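Dutdale Cricket and Ballgames Forum > Baseball > Scoring and Rules

Thread: Inherited runners and the Clumness reliever figures

seamside_ledger
Posted Feb 22, 2022
The league has published last season's bullpen table and the Clumness column looks wrong to me. They are listed with a relief ERA well below Brorno's, yet anyone who scored their home games knows their relievers let in a great many runs. I went back through my own sheets for October and the reason is plain enough. Their starters were pulled late, with men on, and the runs were charged to the starter under the usual rule. The relievers came in, gave up a double, and walked off with a clean line.
I would like the table to carry inherited runners and inherited runners scored as two extra columns. Does anyone have a reason not to?

fourthumpire
The rule is correct and the table follows it. A runner belongs to the pitcher who put him on. If you start splitting responsibility you end up with fractions on a scoresheet, and I am not doing that with a pencil in the rain.

seamside_ledger
I have not proposed fractions. The earned run stays with the starter. I am asking for two counts next to it.

oldgreenbook
There is a problem with the source data. Half the scorers in this league do not note the base state when a pitcher changes. They draw the line under the last batter and carry on. You can rebuild the base state from the play notation if it is complete, but at Brorno it often isn't, and at the Dutdale second ground they still record a pinch runner in the margin with no inning against it.

infield_dirt
Agree with oldgreenbook. I tried this for one club and got through 17 games before giving up. In 3 of them I could not tell who was on second. One had a pitching change with the wrong batter marked, so the whole inning was out by one place.

fourthumpire
So the figures would be wrong, and published anyway, and quoted at selection meetings. This is my objection.

seamside_ledger
Then mark the incomplete games and leave them out. A rate over fewer games is still a rate. The present table is complete and tells you nothing about what happens when Clumness bring in a left-hander with the bases loaded.

ninth_place_again
What is the threshold for appearing? If a man has inherited five runners all season and four scored, he will be top of the list for the wrong reason. I would want at least 20 inherited runners before a name goes in. Below that, club totals only.

infield_dirt
20 would leave you with very few names. Our relievers don't pitch enough. Club totals are the sensible level for a league this size.

ninth_place_again
Fine with club totals.

fourthumpire
Club totals hide which starter left the mess. A runner on third with nobody out scores most of the time whoever is pitching. A runner on first with two out usually doesn't. Put both in one column and you have learned which manager makes his changes early. If you want to do it properly, weight by base and out state.

seamside_ledger
Weighting needs a run expectancy table, and we have none for this league. Borrowing one from a professional league would be worse than having none. Our fielding is different, our ball is different and the fence at Clumness is where the allotments start.

oldgreenbook
You could build a rough one. Twenty-four states, every half inning we have on file. The three-on states will be thin but the common ones should settle. The old sheets would need typing up first. I have the Ďurica spreadsheet, which takes play notation and returns the state before each plate appearance. It handles steals and wild pitches. It does not handle a batter interference call, and it will put two men on first if you enter a fielder's choice without the out.

infield_dirt
Is that the version with the courtesy runner fix?

oldgreenbook
No, the one before. The fix broke the column for errors, so a run scoring on a dropped throw went down as earned. I went back.

fourthumpire
I withdraw part of what I said. If the state is recorded at each change from now on, I have no objection to the columns for next season. I still object to doing last season retrospectively.

seamside_ledger
Accepted for the published table. I will do last season for myself and post the method here so it can be checked. Draft wording for the scorers' sheet:
At each pitching change write the inning, the outs, the bases occupied and the number of the pitcher responsible for each runner. If a fielder's choice removes a runner, the responsibility stays with the earlier pitcher, up to the number of runners he left.

ninth_place_again
Second sentence will confuse people. Scorers here already get that one wrong in the earned run column. Give them a worked inning on the back of the sheet.

oldgreenbook
Agreed. Starter leaves a man on first. Reliever gets a ground ball, man from first is out at second, batter safe. Batter later scores. Run goes to the starter. That one inning covers most of the trouble. For the new column you must also decide whether it counts as an inherited runner scored. I say yes, or the totals will not reconcile with the runs charged.

fourthumpire
I say no. The inherited runner was put out. He did not score. The column name should mean what it says.

seamside_ledger
Then they will not reconcile. I would sooner have a footnote than a column that disagrees with the pitching lines. Leaving this one open until more than 30 sheets are typed up and we can see how often it comes up.

infield_dirt
I can type up the Brorno ones. Evenings only.

oldgreenbook
Send them as they are, including the torn ones. Two renders attached.
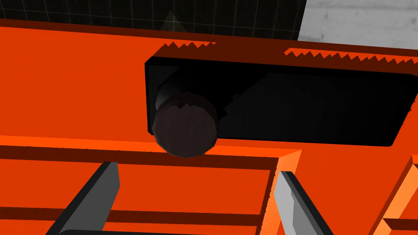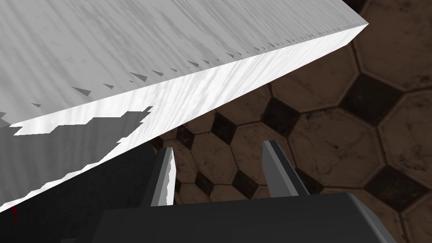 Renders: orange body with black recess (first), white marble-look slab (second)

ninth_place_again
Has anyone got the Clumness sheets from the second half of the season? Mine stop after the rained-off double header.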